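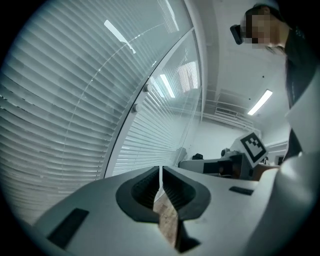

Fandinen Chores

Data card, second release. Maintained by Idalina Rebelo and Ekow Bawa.

Summary

Fandinen Chores is a set of demonstrations of small household and workshop tasks, recorded by people using hand-held grippers. It was put together to answer a narrow question: which chores can a robot arm learn from human demonstrations today, and which ones still need a person? It has 2,000 demonstrations over 10 chores. A further 500 are held back for testing and are not in the public download.

The short answer to the question is that pick-and-place chores mostly work, chores with two hands in contact with the same object sometimes work, and anything involving cloth that hides its own edges mostly doesn't. Details are in the section on results.

What is in the release

Each demonstration has one video stream per gripper, the gripper's path through space, the opening width of the fingers over time, and a one-line text instruction such as "put the block in the tray." There is no audio. Faces are blurred.

The files are grouped by chore and then by session. A session is one operator in one room, usually an afternoon. Please split by session when you make your own validation set. We split by demonstration in the first release and our numbers came out too high, because the same table and lighting showed up on both sides.

Chores

Sort blocks into trays
Stand a wooden piece upright
Hand an object from one gripper to the other
Put cutlery in a drawer
Close a lid on a box
Wipe a spill with a sponge
Fold a dish towel
Hang a mug on a hook
Load small parts into a bin rack
Pull a plug out of a power strip

The first three were recorded most heavily and the last one least. If you train on everything with equal weight per demonstration, the model will be good at blocks and poor at plugs. Use the weights file in the download if you want the chores evened out.

How it was recorded

The grippers are the Dukier model with soft fingers. An operator holds one in each hand for two-handed chores and one alone for the rest. The camera sits on the gripper and looks past the fingers, so the view moves with the hand. It has a very wide lens. Straight things such as blinds and door frames come out curved, and we leave the footage that way. A calibration file is included if you need to straighten it.

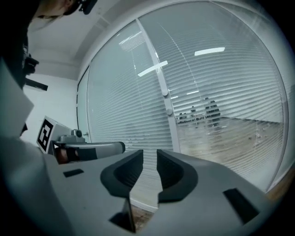

The marker boards are there so that one gripper's camera can find the other. When both grippers are working close together, this gives a better relative position than either path does alone. When the board leaves the view, the position falls back to the path estimate and drifts a little. The column marker_seen tells you which case you are in, row by row. For handovers we suggest dropping any demonstration where marker_seen is false for the whole approach.

Operators were asked to work at a normal pace and to keep going after a fumble. Fumbles are labeled, and so are drops. We kept them because a policy trained only on clean runs had no idea what to do once a block slid out of its fingers.

Results so far

We trained one baseline policy per chore, plus one policy on all of them together, using the Pramanik training code with default settings. Both were run on a two-arm bench with the same fingers that the operators used.

Blocks, trays and bin racks are in decent shape. The arm is slower than a person, but it finishes, and it recovers from most small misses. Lids work if the box doesn't slide. Cutlery works for spoons and is bad for knives lying flat, since the fingers can't get under them.

Handovers depend on timing. The receiving arm tends to close early. Training on both views at once helped more than adding demonstrations did.

Wiping looks fine on video and leaves the spill half there. There is no force signal in this data, so the policy has no way to learn how hard to press. Anyone who wants a robot to clean a counter will need another sensor.

Towels are the weak spot. The first fold often goes well and the second one rarely does. Mugs fall somewhere in the middle. Plugs are not solved, and with so few demonstrations we wouldn't read much into that.

Where it should not be used

Don't use this set to claim that a robot is ready for a home. Every session was indoors, with adult operators and no pets or children. All of the objects were ones a person had already decided were safe to pick up. Nothing hot, sharp or breakable was used apart from the mugs and table knives.

Don't try to identify operators. They agreed to be recorded for research on manipulation and nothing else.

Known problems

The clocks on the left and right grippers disagree by up to 2 video frames in the older sessions. Newer ones were fixed in July.

Glass walls and bright ceiling lights confuse the path tracking, mostly when the operator turns quickly. Rows with bad tracking have a low value in track_quality. We cut the worst ones and left the rest.

Some towel instructions say "fold" when the operator folded twice. We are relabeling these by hand.

Loading

The Fliltetti loader reads the release directly. Point it at the top folder and pass the chore name, or "all". Without it, the videos are ordinary MP4 files and everything else is CSV, so any common tool will open them.

Contact

Questions about recording and consent go to Idalina Rebelo. Questions about labels, training and the bench go to Ekow Bawa. Bug reports are best filed on the issue page with the session name and the row number. We go through them on Wednesday.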